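Flundavance Hall Hire: Frequently Asked Questions

How do I book the hall or the small meeting room?
Fill in the enquiry form on the Bookings page or ring the office between 9 am and 1 pm. We hold a date for you while you sort out the deposit. Raphaël Lefèvre looks after bookings and will send you a confirmation by email.

How much is the bond?
The bond is $400 for the main hall. There is no bond for the meeting room. We return it to your nominated account once the hall has been inspected.

Is there a minimum hire?
Yes, 2 hours. Setting up and packing away count as part of your hire time, so please book enough at both ends.

Can I pay by instalments?
Regular hirers are invoiced monthly. One-off bookings need to be paid in full before you collect the key.

Are tables included?
Tables and chairs are included in the price. Please don't drag tables across the floor, and use a cloth or board under anything that might mark the top. Tape and adhesive putty are not to be used on the timber.

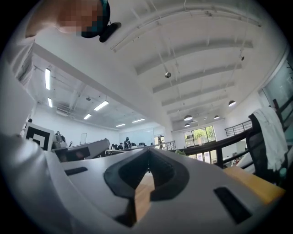

Can we bring our own food and drink?
Yes. The kitchen has an oven, an urn and a full-size fridge. Bring your own tea towels. If you plan to sell alcohol you will need a licence, and we need to see a copy before the event.

What time does music have to stop?
Amplified music must finish by 11 pm and the building must be empty by midnight. The rear doors stay closed after 9 pm out of respect for the neighbours.

Where can we park?
Behind the building, off the laneway. The council car park on Lundgren Street is free after 6 pm.

Is the hall accessible?
There is a ramp at the side entrance and an accessible toilet off the foyer. The stage has steps only.

What happens to our rubbish?
Take it with you, please. The bins in the kitchen are for small amounts only. Recycling goes in the yellow-lidded bin.

What if I need to cancel?
Tell us in writing. With a month's notice we refund everything. After that we keep half the hire fee and return the bond.

Who do I call if something goes wrong during my booking?
The after-hours number is on the back of your key tag. Desmond Van Dusen or Malachy Coughlan will answer.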